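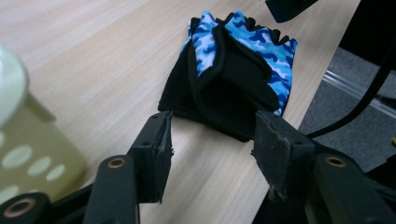
Photo: posted by moken_bench

Clotberg handheld gripper kit – anyone else running one?

moken_bench
18 March 2026
We have two of the Clotberg handheld grippers at work and I've been on them since October. The job right now is soft goods: pick up a glove, fold it, set it down, repeat. The photo is from the tool's own camera with a fingerless camo glove between the fingers. Look at the pads. The left one is frayed and torn along the side toward the glove, and the right one is scuffed and chipped along the lower edge. The linkage has held up fine for us. Is anyone getting better life out of the stock pads, or is there a replacement worth buying? The kit was $617 and I'd like to stop spending money on it.

tapeandshims
Those are done. I swap mine before they get to that point. Once there are loose flaps, thin fabric starts catching on them. Usadico sells a pad set for $29 that fits the same fingers. You have to peel the old stuff off and clean up the glue, so plan on an evening the first time.

gray_sprocket
I'd disagree that they're done. For a bundled up glove like that you have plenty of material to grab. I ran pads with torn edges for weeks and the middle of the pad is what does the holding. Check the center before you spend anything.

tapeandshims
Depends what you fold. Try picking up one layer of a T-shirt with a ragged edge.

gray_sprocket
Fair, I only do towels and gloves.

jakab_user4
We went with the Jakab kit for this reason. The pads slide on and off, no glue. The downside is that the fingers are thicker, and getting under something lying flat on a table is harder. If gloves are your main thing I wouldn't switch.

moken_bench
Thanks. I checked the center on the other unit and it still has grip. Our operators do tend to drag the tips on the table when they go in under the cuff, so some of this is on us. Does the Usadico set change the closing width?

tapeandshims
A little. Mine are thicker than stock, so I redid the zero position afterward. The Clotberg manual covers it under finger replacement.

lowbay
One complaint about the Usadico pads – they shed black dust for the first couple of days and it shows on light fabric. Wipe them down before you record anything you want to keep.

gray_sprocket
Mine never did that. Could be a different batch.

moken_bench
Ordered 2 sets. I'll put them on one unit and leave the stock pads on the other, and post back after a month of gloves.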